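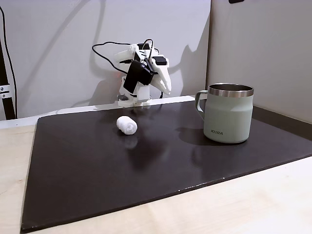

Photo: Ilgın Keskin

Cleaning and Storing Records at Home

Posted 28 Apr 2021 in Home Listening

I counted my records over the winter, mostly to find out whether they'd fit in the new shelf, and got to 279. A good half of them came from yard sales and the dollar crates at Govach, so they arrived with fingerprints, pet hair, price sticker gum and (once) a pressed fern. I love bringing these back to life! A dull, crackly old soul album can come up sounding wonderful after a wash in the kitchen, and you don't need a fancy machine to do it.

What you'll need

A soft carbon fiber brush
Two microfiber cloths, one for wet and one for dry (mine are Sastex, bought in a bundle, and they've been through the laundry so many times the blue has gone gray)
Distilled water
A drop of plain, unscented dish soap
A clean dish rack
New paper or poly-lined inner sleeves

Dry dust first

Put the record on the turntable, let it spin, and rest the brush lightly across the grooves for two or three turns. Then ease it toward the edge and off. Don't press. If the brush leaves a line of fluff behind, that's fine, just do it again. For a record you play a lot, this is all it needs most of the time, and I do it before every single side.

The wash

Fill a bowl with two cups of lukewarm distilled water and add one drop of soap. One! I used a good squirt the first time and spent the whole evening rinsing bubbles out of a Christmas album.

Hold the record by the edges, or with one palm under the label. Dampen the wet cloth, wring it out, and wipe around in the direction of the grooves, never straight across them. Keep the label dry. Old labels bleed, and the red ones are the worst for it. If you're nervous, press a plastic yogurt lid over the label while you work.

Rinse by going around again with plain distilled water and a clean part of the cloth. Tap water leaves minerals behind, and our water here is hard enough to fur up a kettle in a week, so I keep a jug of distilled under the sink just for this.

Pat with the dry cloth and stand the record in the dish rack for 20 minutes, out of the sun. Put it away only when it's bone dry.
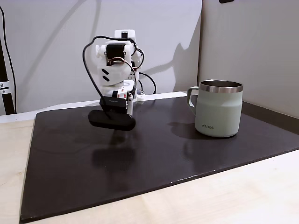 White arm, black gripper, light tabletop.

Sticker gum on covers

For glossy covers, warm the sticker with a hair dryer on low and peel from one corner, very slowly. Leftover gum rolls off under a fingertip. On matte or uncoated covers I leave the sticker alone – I've torn the face off a lovely gatefold and still feel bad about it.

45s

Little records get treated worse than big ones, poor things. They've been to parties. Give each 45 its own paper sleeve, and check the big center hole for cracks before you play it. Shoeboxes really do work for storage if you cut a few dividers out of cardboard, though measure first, as some boxes are a hair too narrow.

Shelving

Stand records upright, close enough that they don't lean, with enough room to slide one out without a tug. Never stack them flat in a big pile. The ones at the bottom can warp, and the covers get those ugly white rings.

Records are heavy! A friend of mine with over 1,000 of them had a cheap bookcase bow in the middle like a hammock. I went with a cube shelf from Esell and screwed it to the wall studs, and it hasn't budged since January. Keep the whole lot away from radiators and sunny windows, and off the basement floor.

The needle

A clean record won't help much with a fuzzy needle. Once a week I brush mine from back to front with the tiny brush that came with my old Hosoda turntable. Back to front only, with the power off and the volume down. If everything still sounds scratchy on the inner tracks, the needle may be worn, and a new one makes such a difference that I went back and played half my collection over again the weekend I changed mine.

Next time: getting the musty smell out of cardboard covers, with cat litter. Unused, please.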